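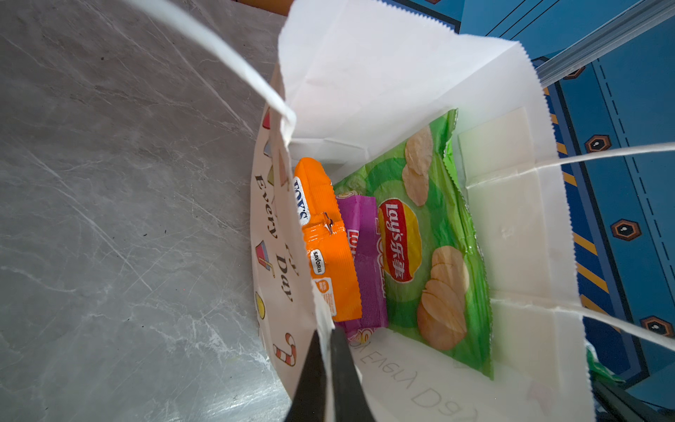
**packline_owl**

Skalgate put out the February update on bag packing. 300 bags a shift, they say, one person watching 2 arms. I work gift sets at Nanarside and we've been told the same setup is coming. Who clears the jams? Who signs for the short bags? The update doesn't say.

**tapegun**

We've had Cuda arms since last year. They handle boxes okay. Snack bags are a different job, and I still redo plenty of them by hand.
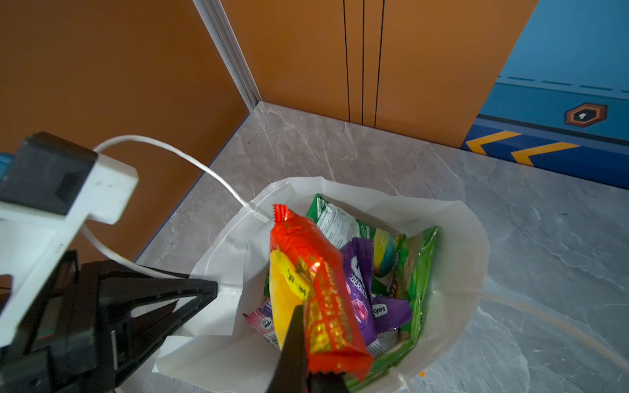 **packline_owl**

My worry is the rate. Management takes the vendor number, sets the quota by it, and whoever is standing next to the arm has to make up the gap. Look at a bag with a bar nearly upright in front and crinkly packets leaning every which way behind it. That's normal for us, and a person sorts it out without thinking. I want to see the number for a whole night shift, with breaks.

**cruickfan**

You're being unfair. Cruickshank moved 16 packers to checking and kitting, same pay. My wrists quit hurting after over 3,000 bags a week stopped being my problem.

**packline_owl**

Glad about your wrists, I mean it. Same pay for how long, though? Ours was "same pay" for the label machine too, until the next contract.
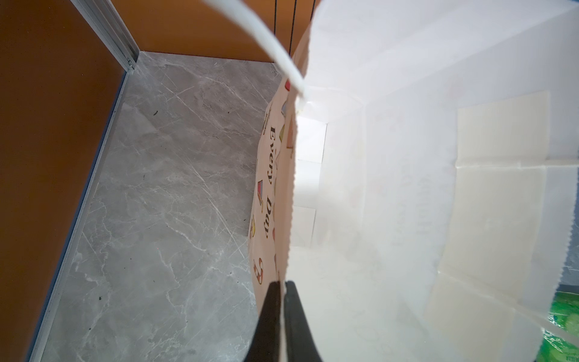

**dockside_lu**

Ask for the checker job in writing before the arms show up. We didn't, and now it's a temp spot at a lower grade. The arms were fine. The schedule is what got worse, because they only want people at 5 a.m. startup and at changeover.

**tapegun**

Split shifts here too. Cruickfan, do you get those?

**cruickfan**

Some weeks, yeah.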